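The Raudsepp House of Prayer in Zultport Invites Everyone to a Day of Prayer for the Sick

ZULTPORT – The Raudsepp House of Prayer will open its doors this Saturday for a full day of common prayer for people who are seriously ill. The day starts at six in the morning and ends at nine in the evening. Members of all faiths are welcome, and also people who have no faith but wish to sit quietly with others.

The idea came after a difficult winter for our community. Several of our oldest members went to the hospital between the new year and March, and two of them are still there. Their families asked us for prayers. Soon we were receiving requests from other towns too, first from Florance and then from places where we did not know that anybody had heard of us. We keep these requests in a book, which is now in its second volume, and every name in it is read aloud at the evening service.

"When a person is ill for a long time, the visitors become fewer," said Sarmīte Vanags, who has led the house for nine years. "I do not blame them, people have work and children. But the sick person feels it. With this day we want to say to them that their name is still spoken."

The reading of names will take place in the main hall, one hour at a time, by 35 readers from four congregations. Between the hours there will be singing, in at least three languages. The choir from the Grusier Street chapel will lead the singing at noon and again at five. Those who know the old hymns are kindly asked to sit near the front and help the others.

Names can be given in advance by telephone or by letter, or written down at the door on the same day. Please write the first name clearly. It is not necessary to say what the illness is, and we will not ask. 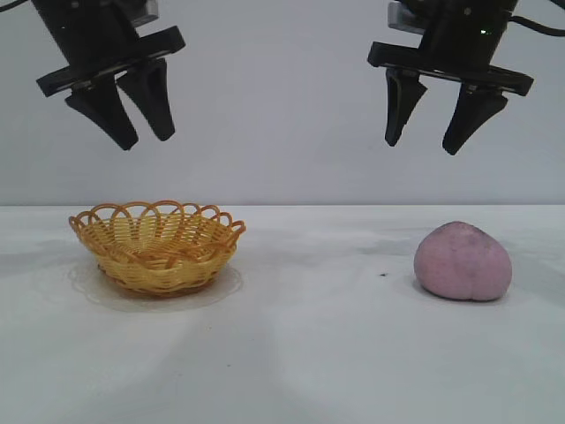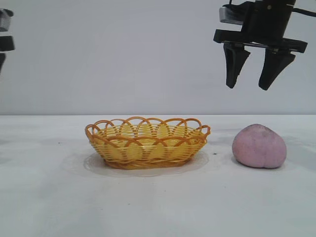 The woven basket with the looped rim, in the second picture, is yellow and orange.

The Raudsepp House of Prayer was opened in 2006 in a former grain office close to the harbor. In the beginning it had one room and a stove. Today the main hall can seat some 60 people, and a smaller room on the ground floor is open for silent prayer from morning until evening. The house does not belong to any one church. It is supported by gifts from its visitors and by the rent of the upper floor.

At two in the afternoon there will be a talk by Soledad Durán, a hospital chaplain who has worked with the dying in Florance for most of her life. She will speak about how to pray at the bedside when the sick person is tired, or does not want to hear many words. After the talk she will answer questions, and she will also be available for private conversation until four.

"Many people stay away because they are afraid to say something wrong," said Durán. "I tell them – come, sit down, and say the prayer you learned as a child. It is usually enough."

A simple meal of soup and bread will be served downstairs from noon. There is no charge for the meal or for any part of the day. The side entrance has no steps and is suitable for wheelchairs. Parking at the harbor is limited, and we recommend the bus.

People who cannot travel may join from home by lighting a candle at seven in the evening, when the last part of the book is read.

Contact: Raudsepp House of Prayer, Zultport, telephone extension 2753 | © Raudsepp House of Prayer | Back to top
Shares: 14 | Comments: 3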